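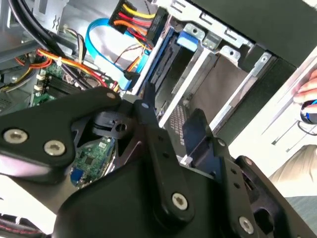
Dalgleish Parent Forum said to try the county office before the state one, and that's what worked for us, so passing that on before you spend another afternoon on hold.

Respite hours cut from 140 to 136, no letter
posted by mossyporch

Sorry if this has been covered, I did search. My son is 19, on the waiver since middle school. Logged in to the portal to submit September timesheets and his yearly respite hours now say 136. It was 140 last year. No letter, no call, nothing in the notices tab. Our support coordinator left and the new one hasn't called back. I know 4 hours isn't the end of the world but I'm worried it's the start of something. Can they do that without telling me? And do I keep using the hours as normal while I ask? Our agency is Arnska if that matters.

loud_kitchen_mom

Had this with Arnska too. In our case the plan itself hadn't changed, the agency had keyed it in wrong. Ask them for a copy of the signed service plan, the whole thing, and look at the page with the hours table. If the plan says 140 and the portal says 136, it's a data entry problem and the agency fixes it. Took ours 2 weeks and one kind of snippy email from me.

If the plan realy does say 136, different story. You should have gotten a written notice with appeal instructions on it. Call the county, say you never got one, ask them to send it and to note the date you called. Write down who you talked to. Do it by email as well so theres a record.

Keep using hours like normal but stay under the lower number for now. Also check your address in the portal, ours had the old apartment.

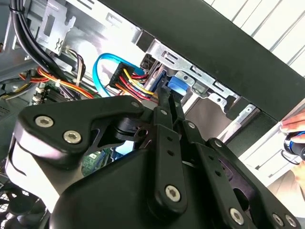 Page 2 of 6
tworivers_dad

Agree with most of the above. One thing to add, appeal deadlines can be short and the clock may go by the date printed on the notice. Don't wait on the coordinator. If you want services to stay the same during the appeal you usually have to ask for that in writing, seperate line, clear as you can make it. Rules differ by state so ask them for the exact date.

Brovix has a free advocate line, evenings til 8. They looked over my daughter's plan with me. Good people, slow to call back.

plokixfan

same thing here, following

mossyporch

Thank you all. Asked Arnska for the signed plan just now. And yep, address was wrong in the portal. Will update when I hear.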